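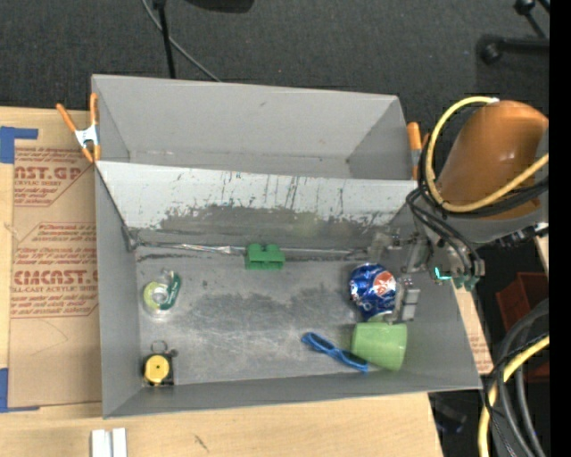 4. What people keep in a catch-all bin

4.1 Why the bin deserved its own section

We had planned to give catch-all bins a paragraph or two inside the section on drawers. Then the diaries came in, and the bins took over! Of the 2911 diary entries in the Purkodton household study, 800 mention a bin, box or tray that has no fixed purpose, and the people who wrote those entries had a lot to say about them. They wrote about what they put in, what they meant to take out, and who in the house was to blame for the state of it. Drawers, by comparison, got short and rather dutiful answers.

By a catch-all bin we mean any open container that sits within arm's reach of a table or counter and takes in things whose proper place is somewhere else, or nowhere in particular. A fruit bowl counts if it holds batteries. A toolbox does not, even a messy one, as long as everything in it is a tool.

4.2 Mixed contents

The mix in Figure 4 is very close to what the diaries describe. A tape dispenser, a tape measure, a toy building block, a Pepsi can, a light green cup and a pair of blue-framed glasses share one compartment, and each of them would be at home in a different part of a house. The tape and the tape measure belong with the tools or the desk supplies. The cup goes to the kitchen, the block to a toy box, the can to recycling or the fridge depending on what is in it, and the glasses to whoever is looking for them.

Figure 4. Mixed objects in the front compartment of a two-compartment bin. The rear compartment is empty.

We sorted the things named in the diaries by where their owners said they should have gone. Things with a clear home elsewhere made up 1491 mentions, far more than we expected. The usual picture of the junk bin is a place for items with no home at all (loose keys, single screws, the adapter for a phone long gone), and those do turn up. But most of what we read about was perfectly ordinary stuff that had stopped halfway on its trip across the house. One writer in the Utunach group called her bin "the bus stop," and we have been using the name among ourselves ever since.

This matters for how a bin gets emptied. An object with a home can be carried there in a few seconds, so a bin full of such objects can be cleared fast if somebody decides to do it. An object without one needs a decision first, and decisions are what people put off. In the diaries, one homeless item was often enough to stop a whole clearing session. Tsao's early work on kitchen counters saw much the same thing with unopened mail, and we were delighted to find it again with such different objects.

4.3 Two compartments, one in use

Divided bins turned out to be the most interesting of the lot. We asked every household that owned one what the divider was for, and the answers were wonderfully firm: small things on one side and large on the other, mine and yours, keep and throw away. The diaries tell a looser story. A divided bin was often written about as though it had a single working side, with the other kept free for a sorting plan that came and went.

Figure 4 shows the same kind of split, with everything on the front side of the divider and nothing behind it. A single view can't tell us how such a split comes about, so we lean on the diaries here. They suggest two causes. The first is reach: people drop things into the nearer side, especially when the other hand is full. The second is company, a word we borrow from Groltov. An object gets put where objects already are. An empty compartment seems to ask for a reason before anyone will use it, while a compartment that already holds a cup and a tape measure asks for nothing.

Räsänen tried a simple change with the May group. He had them move one everyday object into the unused side each evening and write down where the next few things landed. Several people reported that the second side filled up within days. Others kept moving their object back without noticing, and one wrote, with some heat, that her scissors "were not bait." We would love to see this repeated with more households and a longer diary.

4.4 Objects that need some care

Glasses deserve a note of their own. They came up in 200 entries, nearly always with worry attached, and it is easy to see why: lenses and hard objects make poor neighbors. Even so, people who owned a case rarely used it indoors. They put their glasses where their hands were already going, and that was the bin.

Drink cans and cups drew the opposite response. Writers treated them as short-term guests and hardly ever listed them when asked what the bin contained, even on days when the diary itself mentioned one. For this reason we checked the written lists against the daily entries (Section 5), and we suggest that anyone planning a similar study do the same from the first week.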